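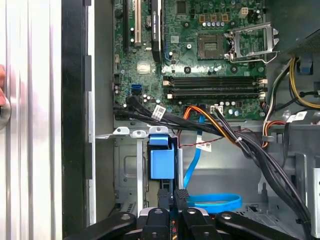
Inside a desktop tower, CPU socket open.

The Man in the Gray Slacks
January 2024
By Abdul-Rahman Agyeman

I have been choked unconscious once, thrown on my head more times than my dentist thinks wise, and had a rib go during a warm-up game of tag. None of it prepared me for refereeing seven-year-olds.

The background is simple enough. I hurt my knee a couple of years ago doing a throw I had no business doing, against a man I had no business doing it to, and while I was sitting out I complained about the refereeing at a tournament. I did this at some volume, in a hallway, next to a person who turned out to be the head referee. She was very nice about it. She asked for my email address. Three weeks later I was in a classroom behind the Murno gym with a rule book, a whistle I was told never to use, and nine other people who had also complained in hallways.

If you have only ever competed, you probably believe, as I did, that the referee watches the fight. The referee does watch the fight. The referee also watches the clock, the scoreboard, the edge of the mat, the two corner judges, the grips, the belts (which come undone constantly, as though they were made of eels), the coach who is standing when he should be sitting, and the toddler who has wandered onto mat two with a juice box. In between all this you are supposed to notice that somebody got thrown, and whether they landed on their back, their side, their front, or some fourth part of the body you hadn't considered.

We spent the first morning on signals. Arm straight up for ippon, palm forward. Arm out sideways at shoulder height, palm down, for waza-ari. I have known these for most of my adult life from the receiving end, and I assumed I could do them. I could not. Our instructor filmed us and played it back on the wall. My ippon looked like a man trying to get a waiter's attention without upsetting him. My osaekomi signal, where you lean toward the two people on the ground and extend an arm over them, looked as if I was warming my hand at a campfire. We did 50 of each in front of the mirror and then 50 more, and my shoulder hurt worse than it ever has from randori.

Then there's the voice. You have to say "hajime" as if you mean it and "matte" as if you mean it even more, and you have to say it to people who can't hear you. Two grown adults who are strangling each other are not listening for subtleties. I have a quiet voice. My wife has said so, my students have said so, and the automated phone line at my bank has said so repeatedly. I practiced in the car. If you were stopped at the light by the Elness turnoff last spring and the man in the next lane screamed "MATTE" at his own windshield, hello, that was me, and thank you for not calling anybody.

My first real outing was the August open at Elness. There were 200 entries, which is a good turnout for us, and the air conditioning was out, which is also fairly standard. Referees wear a jacket and tie and gray slacks. We wear this in August. The competitors get to wear something resembling a quilt, so I suppose it evens out, but they go off after four minutes and lie down with an orange slice.

They started me on the small kids. This is presented as a kindness. "Get your feet wet with the little ones," they tell you, and hand you a child in a belt that goes around her three times.

My first match was between a girl with missing front teeth and a boy who was crying before I said anything. I looked to the table for guidance. The table looked at its sandwich. I bowed them on, said "hajime" in my new voice, and the boy sat down. He just sat. The girl considered this, walked around behind him, and lay on top of him. I called osaekomi. I was fairly sure it was osaekomi. He was more or less on his back by then, she was more or less across his chest, and both sets of parents were yelling advice that canceled out. Twenty seconds is an astonishing length of time. I had a chance to reconsider most of my decisions. Then the buzzer went, I threw my arm up in what I'm told was an excellent ippon, and the boy stopped crying at once and asked me if he'd won.

It went on like that. I gave a score to the wrong side in the third match and had to take it back, with the wave you use for canceling, which to spectators looks like you're shooing a wasp off your own opinion. I called a young man out of bounds who wasn't. I stood in the wrong place for an entire hold-down, so that the corner judge had a lovely view of the back of my jacket and nothing else. In one bout, having stopped the action to let a kid fix her belt, I forgot which of the two had been penalized and stared at the scoreboard long enough that the timekeeper pointed to it for me, discreetly, with a pen. 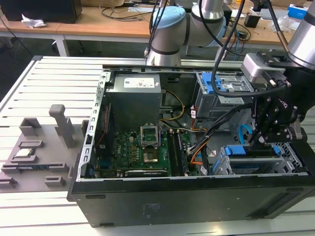

Desktop tower on its side with the panel off.

The afternoon was seniors, and I expected it to be worse. It was better, mostly. Adults know the rules, or at least know which ones they're breaking. They fix their own belts. The trouble with adults is coaches.

I used to be one, so I say this with love. A coach sees one fight. He sees his own player's grips and his own player's beautiful attack that was very nearly something, and he sees the other fellow's passivity as a personal insult. He does not see that his player has been gripping inside the sleeve since the bow. A coach from Cárdenas, whom I like and have had over for dinner, looked at me after I gave his brown belt a shido as if I'd sold his car. I went up to him afterward to explain. That was a mistake. You are not supposed to explain. There's a paragraph on it in the course notes and I had highlighted it.

What surprised me most was how differently a throw looks from three meters away with responsibility attached. From the bleachers, every throw is obvious. The crowd goes "ohhh" and everybody knows what they saw. On the mat it takes half a second, there's a jacket in the way, and you're moving. Did she land on the side, or roll through to it? Was there control, or did they just fall over together like a couple of deck chairs? You have to have your arm on its way up before you've finished the thought. If you wait, they smell it. I gave a waza-ari in the under-78 final that I would still give today, and I've watched the video enough times to know that a third of the people who read this newsletter would not. You're welcome to tell me about it. Several of you have.

I did one thing right all day, as far as I know. Late on, in a heavyweight match, a big kid got caught in an armlock and wouldn't tap. His coach was shouting at him to hold on. I had a good position for once, I could see the elbow, and I stopped it and gave the ippon. The kid was furious. The coach was furious. The kid's mother found me by the water fountain later and didn't say anything, she just gave me a peanut butter cookie. I'm keeping that one. The memory, I mean. I ate the cookie standing up, between matches, with my tie over my shoulder.

So I've signed up for the year. I have been told I'll need to work a good many more events before anyone lets me near the next grade of license, and that somebody in the state office keeps count. The pay is lunch. At the Juretti invitational the lunch was a hot dog and a banana, and there was a vote on whether the banana counted as a second item. The mileage form is longer than the rule book.

There are 10 places on the next course, same classroom behind the Murno gym, and the whistle is provided. You need to be a brown belt or above, own a pair of gray slacks, and be willing to be wrong in front of people you train with. The drive to the southern events is long and I'm happy to share a car, provided you don't mind some shouting at the lights. My odometer says I put on another 700 miles this season in the cause of other people's judo.

As for the knee, it's fine now. I was cleared to compete back in the fall and I've done two tournaments since. In the second one I was thrown for waza-ari by a man half my age, rolled up off the mat, and caught myself checking the referee's arm. Palm down, shoulder height, held while he turned so both corners could see it. It was very good. I'd have scored it lower.

You are receiving this newsletter because you signed up at a club event or on our website. To change your preferences or unsubscribe, use the link at the foot of the email.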